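**Ticket:** 1,426
**Product:** Plistau building blocks, mixed color set
**Requesting organization:** Van Beek Early Learning
**Handled by:** Cutent Customer Support, Returns and Product Care
**Category:** Surface marks / cleaning
**Priority:** Normal
**Status:** Awaiting customer reply

## Issue as reported

The customer states that the blocks in two Plistau sets no longer come clean with the routine wipe-down described in the care sheet. The yellow blocks are reported as the worst affected. Blue and green blocks from the same sets are said to be acceptable. The customer requests replacement of all yellow blocks under the product guarantee and asks whether the marks indicate a fault in the color finish.

The sets were purchased in April and have been in daily use in one classroom. They are stored in the original bins with the lids on.

## Information requested from customer

1. The cleaning product in use, and whether it is diluted.
2. The type of cloth or pad used.
3. Whether the blocks have been soaked or put through a dishwasher.
4. Whether the marks can be felt with a fingernail.
5. Whether any color transfers to a white cloth.

## Customer response

- Plelleck surface spray, used undiluted.
- Dry paper towels. A scouring pad was tried on several blocks and then stopped.
- No soaking. No dishwasher.
- Most marks cannot be felt. On a few blocks there is a slight roughness along one edge.
- No yellow transfers to the cloth. A gray residue does transfer from some blocks.

The customer added that crayons, pencils and felt markers are used at the same table, and that the blocks are often put away before the table has been wiped.

## Assessment

No transfer of yellow was reported, so the finish is not considered to be failing. Gray residue on the cloth is consistent with material deposited on the surface during use. Pencil and general handling dirt are the most likely sources. Yellow shows such marks more readily than the darker colors, and this would account for the difference noticed between blocks in the same set.

The roughness on a few edges is treated as a separate matter. It may be the result of the scouring pad. The customer has been asked to set those blocks aside and leave them out of the cleaning steps below.

## Steps provided to customer

1. Stop using the scouring pad on all blocks.
2. Mix a small amount of mild dish soap in water no warmer than 40 °C.
3. Wipe each marked face with a soft damp cloth, working along the length of the block.
4. Leave the cloth on any remaining mark for 2 minutes, then wipe again.
5. Rinse with a clean damp cloth and dry fully before returning the blocks to the bin.
6. Wipe the inside of the bin and the lid before refilling.

Plelleck spray may be used on the table. It should not be used on the blocks until the customer has reported on the steps above, so that the result can be attributed to one method only.

## Follow-up entry

The customer reports that step 3 removed most of the general gray film. Fine lines and small spots remain on some of the yellow blocks after step 4. The customer considers these blocks usable but not presentable, and has repeated the request for replacement.

The request was passed to Returns for review. Returns advises that marks from ordinary use are outside the guarantee. Replacement remains available in either of the following cases:

- the color is lifting, chipping or transferring;
- an edge is split, or rough in a way that cleaning did not cause.

The blocks set aside for rough edges may be sent in for inspection at no charge. A prepaid label was issued and is valid for 7 days. The customer was asked to pack them apart from any blocks that are only stained, and to write the ticket number on the outside of the parcel.

## Outstanding

- Customer to confirm whether the rough-edged blocks will be returned.
- Customer to confirm whether loose yellow blocks should be quoted at the spare-parts price.
- Product Care to review the wording on stain removal in the care sheet, which at present covers food and crayon only.

## Note on grading of marks

Marks submitted with this ticket are to be graded by extent and position, and the grade is to be entered before any quotation is sent. A line or spot confined to the face of a block is graded as minor where the edges remain sound. The yellow block shown has been graded on that basis: a thin dark streak runs down from just below the top edge, there is a small smudge near the lower left and a very small red dot toward the upper left, and the side edges are straight. Grade entered: minor, cosmetic.
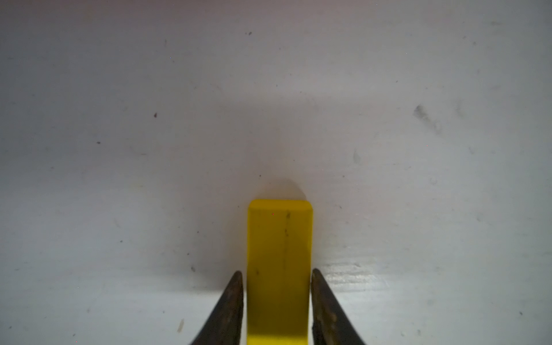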